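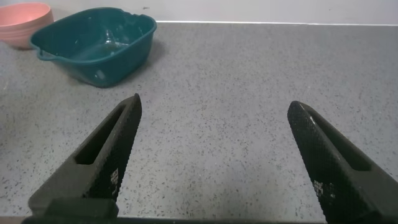 Figure 3. Gray speckled countertop.

4.2 Do ribbed glasses change how much people pour?

The claim that vertical ribs lead people to pour less has been repeated so often that it is now treated as settled. We doubt it. The usual source is the Norkero survey, in which 670 households were asked to recall how much they drank at home. Recall is a poor measure of volume, and the survey did not record what shape of glass each household owned. A straight tumbler and a cone of equal height hold very different amounts, so any effect of the ribs is mixed up with the effect of the taper.

Salazar's later reanalysis drops the households with missing answers and finds the same result, but this does not help much when the missing answers come mostly from one town, Siseck.

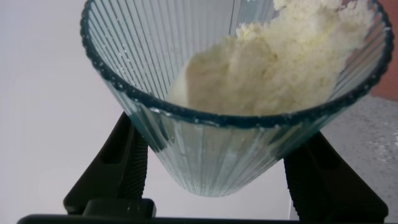 Figure 4. Clear fluted glass, conical form, with closely spaced vertical ribs.

Bellini's Drakden data are better. She logged 2240 pours over a single August, with smooth and ribbed cones of matched capacity. The gap between the two was nearly 80 milliliters per person over the whole month, well inside the error of the kitchen scales she used. Her paper still reports it as "a clear tendency." We would call it no finding at all.

Two objections remain. Her subjects knew their pours were being logged, and most had never used a fluted glass before. Either could hide a real effect, though neither is evidence for one.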